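Home Current issue Archive For authors Search

4. Friendship claims in personal blog posts

This section reports how writers of personal blogs describe the change from reading another blogger to knowing that blogger as a friend. We use the term "friendship claim" for any statement in which the writer asserts a mutual tie with a named blogger. Statements of admiration alone were coded separately and are treated in Section 5.
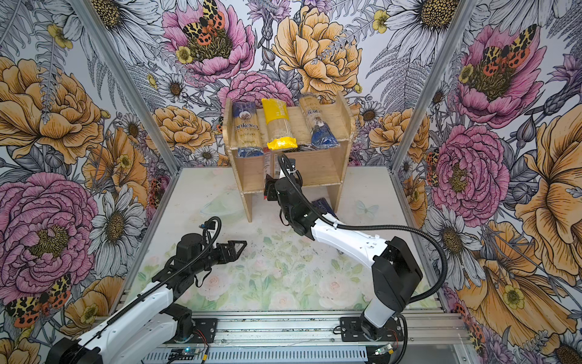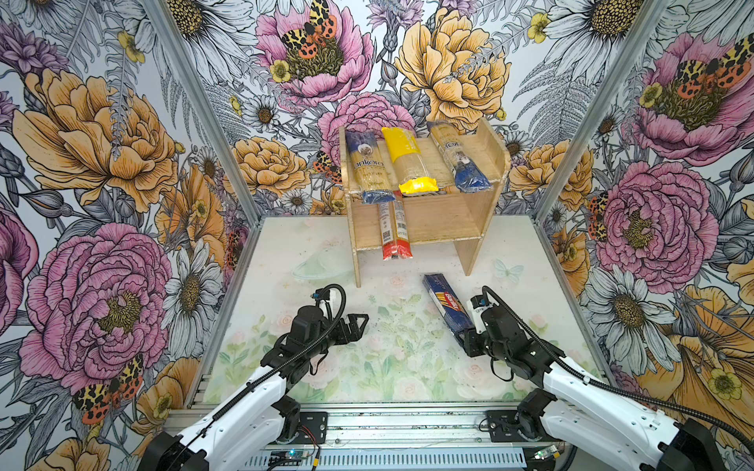
Figure 2. Packages of pasta on a small wooden shelf unit, with floral walls on three sides.

4.1 Material and coding

The corpus consists of 862 posts from 12 personal blogs, together with the 3215 reader comments attached to them. All 12 blogs were hosted on Plirkora at the time of collection and were open to readers without an account. Posts that contained only a link, a giveaway notice or a reposted text were removed before coding. Comments by the blog's own author were kept but marked, as they often continue a claim made in the post itself.

Two coders read every post in full. A friendship claim was recorded when three conditions held: the other party was identified by name or by blog title, the tie was stated in the present tense, and the text gave at least one form of contact outside the public pages of either blog. The third condition excludes a large class of statements such as "I feel like I know her," which assert closeness but no exchange. Disagreements were settled by discussion, and the cases that remained open were passed to Þórarinn Laxdal, who had not taken part in the first round.

The unit of analysis is the claim and not the post. A single post may hold several claims about different people, and a claim that runs over more than one paragraph was counted once.

4.2 The reading period

Most claims are introduced by a short account of the time before contact. The writer states how the blog was found, usually through a link sent by someone else, and then gives the length of time spent reading. Durations are placed early in the post and are often repeated near its end. We read this as a way of establishing standing: a long reading period shows that the writer's interest came before the friendship and did not depend on it.

The blog Muma shows the pattern in its fullest form. Its author mentions the same friend in posts spread over the entire sampling period, and the reading period is restated in nearly all of them, even when the post concerns a recipe or a school event. On Zakadska, by contrast, the reading period appears once and is afterward assumed. The difference may reflect audience turnover. Muma regularly greets new readers at the top of a post, while Zakadska addresses a group of commenters by first name.

4.3 Evidence of contact

The contact named in a claim is seldom described in detail. Writers mention that messages are exchanged but do not quote them. What they do report is the hour (late evening is the most common), the frequency, and the effect on themselves, typically laughter or relief. Meetings in person are reported with more detail, including travel, meals and the length of the visit.

This agrees in part with the account in Mowat, where private contact is treated as a credential that loses its value once its content is made public. Our material supports the first half of that account. It gives less support to the second, as several writers later published parts of private exchanges with permission and the comments show no drop in warmth.

4.4 "Real" as a term of praise

The adjective "real" occurs in the majority of friendship claims and is rarely defined. Where a gloss is given, it refers to one of two things: the other blogger writes openly about failure or loss, or the other blogger behaves in private as she does on the page. The second sense is available only to a writer who has had private contact, so its use also works as an indirect claim of access.

Commenters take up the word readily. They tend to use it in the first sense, even in reply to posts that use it in the second. The shift passes without remark in the threads we examined, and the blog author generally thanks the commenter and moves on. Section 5 returns to this point with the comments from readers who report no contact with either blogger.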